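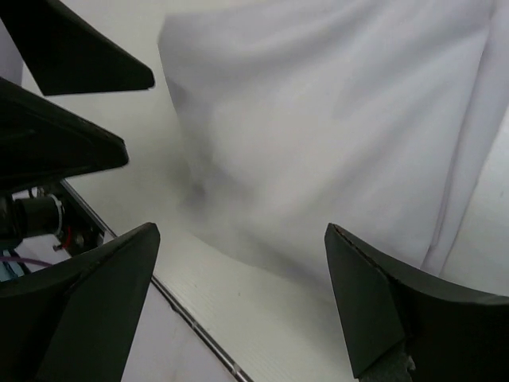

5.4 Garra que não fecha ou perde o tecido (falha E-377)

Aplica-se às células Pellero com dois braços, montagem Hedier, trabalho com panos e peças de tecido leve. Rev. 1 de fevereiro de 2021, U. Tully.

Sintoma: o braço desce, os dedos ficam abertos, aparece E-377 no painel. Ou então fecha, levanta, e o pano cai a meio do percurso. As duas coisas têm quase sempre a mesma origem, ver passos 5 a 9.

CUIDADO: com E-377 activa os motores continuam com tensão. A garra pode fechar sozinha quando a falha é limpa. Mãos fora dos dedos até a célula estar em paragem de emergência. Em Clultville houve um dedo entalado assim, sem fractura, mas serviu de aviso.

1. Carregar na paragem de emergência. Não basta a pausa no software.
2. Esperar que a luz do painel apague. Só depois entrar na zona dos braços.
3. Se houver tecido preso, soltar à mão, devagar. Não puxar contra o dedo. Se não sair, passar ao 4.
4. Desaperto manual: chave no parafuso da base da garra, meia volta no sentido contrário aos ponteiros. Mais do que isso e perde-se a calibração.
5. Ver as pontas dos dois dedos. Desgaste no bordo, fiapos, restos de cola. Limpar com pano seco. Álcool não, ataca o revestimento.
6. Ponta gasta de um lado só: trocar o par completo. Peça Lauritsen 1262. Um dedo novo com um velho fecha torto e a falha volta.
7. Verificar os cabos junto ao suporte do braço, com o braço recolhido e depois com ele estendido (mover à mão, célula desligada). Procurar dobras vivas, isolamento roçado, conector meio fora.
8. Ver se algum cabo toca na calha da mesa. Se toca, refazer a fixação com folga.
9. Passar o dedo nas fixações da calha. Parafuso saliente rasga o tecido e puxa a garra fora do alvo.

Nota: os conectores parecem encaixados quando não estão. Empurrar até ouvir o clique, mesmo que pareça bem.

Repor em serviço

10. Sair da zona. Confirmar que ninguem ficou do lado de dentro.
11. Libertar a emergência, limpar a falha no menu Garra > Estado.
12. Correr o teste em vazio, velocidade reduzida. Abertura lida tem de chegar a 820 no painel. Abaixo disso, voltar ao passo 5.
13. Teste com tecido: um pano só, estendido sem vincos fortes na zona de pega. Dobra grossa engana o sensor de força e dá fecho incompleto.
14. Três pegas seguidas sem falha, pode voltar à velocidade normal.

CUIDADO: não subir a força de fecho para disfarçar o problema. Limite 500 no menu. Acima disso o motor aquece e a protecção dispara, e ai já é troca de motor.

Se E-377 voltar no mesmo turno: parar a célula, etiqueta vermelha, copiar o registo antes de desligar (perde-se no arranque) e enviar a Ultan Tully com o número do braço. Não mexer na calibração por conta própria. O procedimento de recalibração está em 5.6, a versão nova sai em abril, até lá usar a antiga.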